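Notebook, cell 2, Brurimik bench
2021-08-17
Entry by Tormod Åberg, read over by Lahcen

Left arm stopped again on the tube transfer. Same fault as before the weekend: wrist torque limit, then a protective stop with the gripper still closed on the tube. Tube intact. The arm did not drift after the stop and the brakes held. Released by hand using the brake lever on joint 5, tube out, arm parked.

Log pulled before restart. Cycle counter read 3,791. The Plivavine controller keeps the last 200 torque samples before a trip, so we have the whole approach this time. The torque climbs in a clean ramp once the tube bottom is inside the upper bar of the rack. No spike. It looks like the tube is touching the side of the hole and being pushed down anyway.

Checked, in this order:
Gripper pads: worn on the inner edge, swapped for new.
Tool center point: off by 1.4 mm in y. It was fine at the last service in November, going by the sheet on the cabinet.
Wrist bolts: two of the four had lost their paint mark alignment. Retorqued and re-marked.
Camera to base calibration: not redone yet. Needs the Naciri board and Lahcen has it.

The bolts explain the offset well enough for me. Lahcen is less sure and thinks the calibration file was overwritten when we moved to the new build. He may be right, the file date is odd. Leaving both open.

What bothers me more is the insertion check. It is supposed to abort the push at a low force and back out, and it did not. The threshold in the config was 3,000, which is the value for the metal fixture job. Somebody copied the whole block over, probably me. Set back to 200 and saved under a new name so it can't be picked up by the fixture job either. 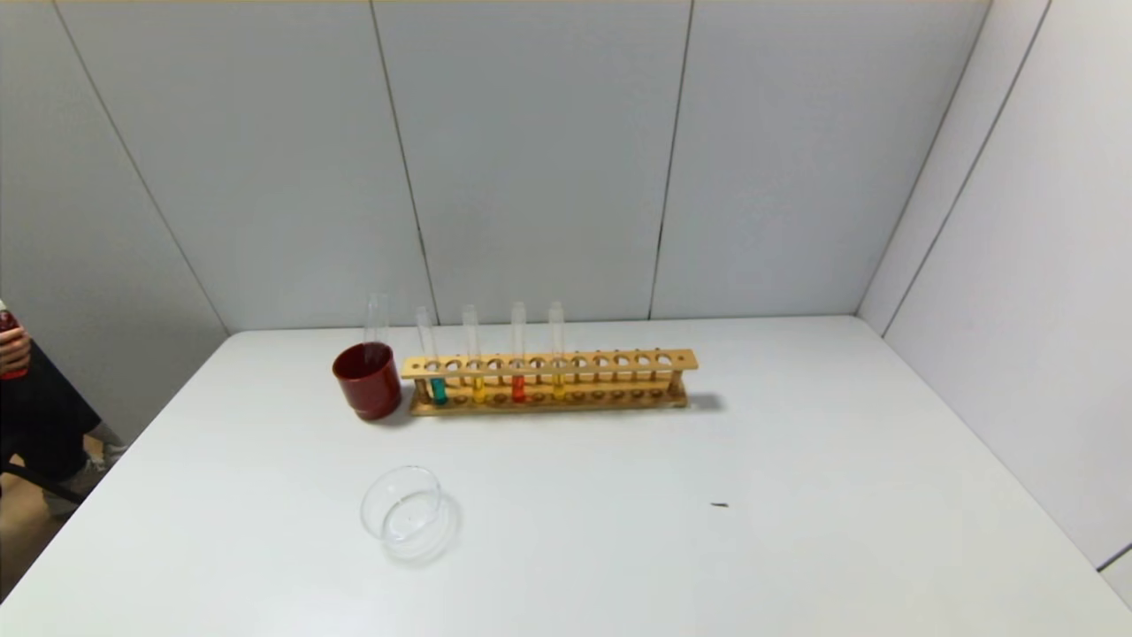 Restart plan is slow speed only, one person on the stop button the whole time, nobody reaching over the table with the arm powered. First moves are dry, gripper empty, hovering over each hole of the rack. After that one empty tube, the one standing in the red cup, into the free holes at the right end, well clear of the four with colored liquid in them. If the push aborts properly on a deliberate miss we go to normal speed. If it trips again, stop and leave it as it is for the log.

Sent the trace to Brodolov support with the old and new config attached. Asked whether the force check can be locked per job.

To do: calibration board from Lahcen, diff of the two calibration files, order more pads (last pair is on the arm now).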